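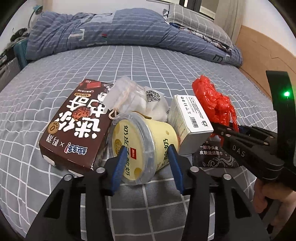 CLORVILLE, 8 August 2024. Salura, which has spent the better part of three years telling people that a machine will someday tidy their bedrooms, today published its first household chores report, and the short version is that you should keep tidying your own bedroom. The report covers 30 ordinary jobs, from wiping a counter to pairing socks, and it gives the most pages to one that most people would call no job at all: clearing snacks off a bed. A yogurt cup lying on its side between two blue rubber pads, with a cookie box tipped over next to it and a drawstring bag crumpled up behind, is a fair sample of the problem. The cup has one shape and keeps it. The bag has a new shape every time anybody touches it, and software that was pleased with itself over the cup goes very quiet at the bag.

"People ask me when it will do the dishes," said Remedios Macapagal, who leads household testing at Salura. "I tell them to ask me about wrappers first. A dish at least wants to be a dish."

The report draws on 274 practice sessions, all done by people working handheld grippers in lived-in rooms. The human hand behind the gripper finishes the chore nearly every time. Salura's software, called Rundik, was then given the same chores to attempt alone. Of the 30, it completed 16 to a standard the company is willing to put in writing. Boxes, cups and bottles went well. Thin plastic, bedding and anything with a drawstring did not.
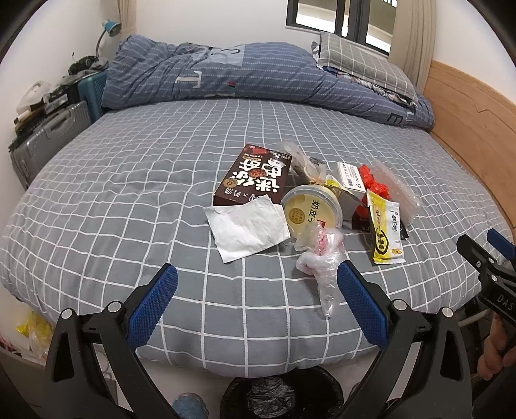 Sorting turned out harder than lifting. A person looks over a heap of packaging and knows at a glance what is supper, what is trash and what somebody will be cross about losing. Rundik, in its May trials, tended to treat all three with equal respect. It once spent 16 minutes deciding on a napkin, and the report prints its decision, which was to put the napkin back.

Shop-floor results were a little kinder. At Panganiban, a packing firm on the east side of Clorville, Rundik has been moving filled cartons from one shelf to another since May. The cartons are all the same size and nobody eats cookies near them. Staff there rate it as steady, slow and no trouble at lunch.

"It is a decent coworker for a very dull job," Macapagal said. "At home it is a guest who wants to help."

Salura has no household product on sale and has set no date for one. The next round of testing will stick to 3 chores: emptying a bag, folding a bag, and telling a full bag from an empty one. The company expects the last of these to take the longest.

The full report, including the chores that went badly, is free on request from the Salura press office in Clorville. Reporters who would like to watch a session in person are welcome, and are asked to leave their own snacks at the front desk.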